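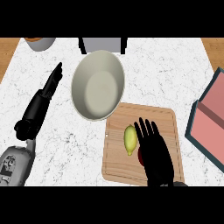 Have you ever pulled a slice of toast out of the toaster and wondered how it knew when to pop up? I wondered about that for years. When I was nine I used to crouch down with my nose almost on the kitchen counter and stare at the side of ours, hoping to catch it doing something. All I ever caught was crumbs.

My name is Linnea Eide, and I used to fix kitchen machines in a little shop in Curnley. Mixers, kettles, waffle irons, all sorts. But the thing people brought in most was the toaster, so that's the one I know best, and I'm going to tell you what goes on inside it.

First, what is toast?

Toast is bread that has changed. I know that sounds silly, but think about it. If you leave a slice of bread on a plate it dries out and gets hard, and it still isn't toast! It doesn't smell like toast and it doesn't taste like toast. Something else has to happen.

Bread has sugars in it (even bread that doesn't taste sweet) and it has proteins too. When the outside of the slice gets hot enough, those two start joining up and making brand new stuff. The new stuff is brown and smells wonderful. Grown-ups call this the Maillard reaction, and you say it "my-YAR". The same thing makes the crust on a loaf brown when it's baked. So when you make toast you're giving a slice of bread a crust on both sides.

If you let it go on too long, the brown turns to black. That's burning, and it tastes bitter. My brother likes it that way. I can't explain him.

Where does the heat come from?

Inside each slot there are thin wires or flat ribbons of metal. They're made from a special metal mix called nichrome, which is nickel and chromium together. Electricity has a hard time getting through nichrome. It's a bit like you trying to run through a swimming pool - you can do it, but you have to push, and you get warm! When electricity pushes through the nichrome, the wire gets so hot that it glows orange.

Most of that heat jumps across the gap to the bread without the wire ever touching it. You've felt heat do that if you've ever stood near a campfire and had a hot face and a cold back. It's called radiant heat.

Why doesn't the lever pop right back up?

Now we get to my favorite part. When you push the lever down, you're doing two jobs at once. You lower the bread, and you stretch a spring. The spring really wants to pull everything back up again. Try it when the toaster is unplugged and you'll probably find that the lever won't stay down, no matter how nicely you ask it.

Plug it in and it stays. In lots of toasters that's the work of an electromagnet, a magnet that only works while electricity is flowing through it. It grabs a small metal plate on the bottom of the lever and hangs on. When the time is up, the electricity to the magnet switches off, the magnet lets go, and the spring wins. Pop!

So the pop is really just a spring getting its own way.

And how does it know the time?

Older toasters used a strip made of two different metals stuck together. Both metals grow a tiny bit when they get hot, but one grows more than the other, so the strip bends. When it had bent far enough, it tripped a switch. I love those strips. I kept a whole jar of them on my bench.

Newer toasters mostly use a little electronic timer. When you turn the dial from light to dark, you're telling the timer to wait longer. Lots of people think the numbers on the dial are minutes. On some toasters they come close, but on plenty of others they're only numbers, going from less to more. I once tested two toasters on the same bread, both set at four. One slice came out pale gold and the other one set off the smoke alarm in the shop, and the lady from the bakery came running over!

Things that change your toast

Frozen bread takes longer, as the ice has to melt and the water has to dry off before any browning can start. That's what the snowflake button is for, if yours has one. Sweet bread like raisin bread browns faster because there's more sugar in it. And the second batch can come out darker than the first, with some toasters anyway, when the insides are still warm from last time.

Staying safe

I've got some rules and I'm pretty fussy about them.

Never put a fork or a knife or anything metal in a toaster. Electricity can travel right through metal and into you. If your toast is stuck, go and get a grown-up, who should unplug the toaster and let it cool down first.

Keep it away from the sink, and from curtains and paper towels. Stay in the kitchen while it's on.

Most toasters have a crumb tray at the bottom that slides out. Old crumbs can smoke and even catch fire, so ask if you can help empty it (unplugged and cold, please). You won't believe how much is in there. One toaster that came into my shop had a plastic dinosaur in the tray, a bit melted around the tail. I put it in an envelope and gave it back with the toaster.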